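Service Desk > Facilities & Storage > Closed tickets > Divided bin, rear compartment

Subject: items in wrong half of grey bin / divider question
Opened by: Benedikt Ruchti
Site: Hernemeck, bench 2
Priority: low (was medium)

August 21, 2022, first entry
Big grey divided bin, the Zarkitz one. Stuff keeps ending up in the back compartment. Back is supposed to stay empty, front is for the items. Sheet on the wall says so. Found a sponge and two blocks in the back this morning, moved them forward. Logging it so we can see if its a pattern.

09:40
Happened again after the changeover. One block. Asked the early crew, they say they load from the left side and just drop things in. Makes sense, the back is narrow and you don't see it well if you're standing low.

10:15
Measured the rear compartment in case somebody wants an insert made. 60 cm long inside, depth is 37 at the wall. Did not measure the front, ran out of time. Will do later.

10:50
Tried a strip of cardboard over the back. Bad idea. Slid off twice, then went in the bin. Removed.

11:30
Other problem, maybe seperate ticket: clear container. It disappears against the grey. I reached right past it looking for it. If it's lying near anything shiny, forget it. Wants colored tape on the rim or a different container. Troncoso has the same kind in blue, I think, item 40 on the old order list.

11:55
Back compartment cleared, wiped out, nothing in it. Front has the long-necked dinosaur and the clear container next to each other. Leaving it this way over lunch, will check after.

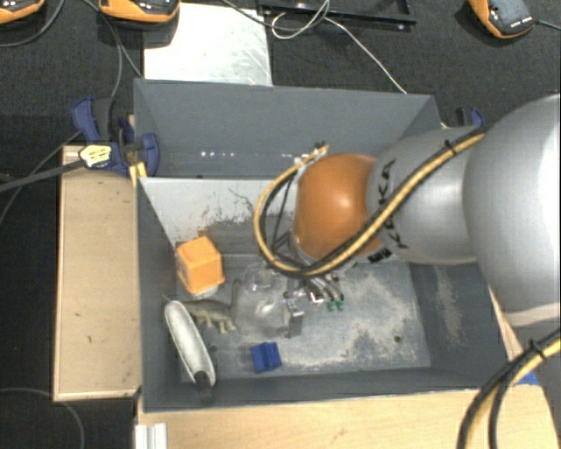

Constanza Palma: please don't tape the rim. We did that in March with the other set and the glue got on everything, took me an afternoon with a rag. Put a dot sticker on the bottom if you must. And the blue ones from Troncoso are shorter, so check the height before ordering. I'd keep the clear one and swap what it sits next to.

13:20
OK no tape. Sticker on the bottom, green, only ones left in the drawer. Better from above, still bad from the side.

13:35
Back compartment still empty after lunch. Early crew was gone by then so that doesn't prove much.

14:10
Dinosaur: tail is long, it hooks on things when you tip the bin out to empty it. Lift it out by hand first. Added a line to the wall sheet. Also corrected "compartement" on the sheet, somebody had circled it.

15:05
Eltum can cut a lid for the rear half, plain board, lift-off. Gave them the two measurements above. They want the width too. Of course. Will measure tomorow with the front.

15:20
Lowered priority. Constanza has the wall sheet file if anyone needs to reprint.

Status: closed, reopen if items show up in the back again. Lid to be tracked on the Eltum order.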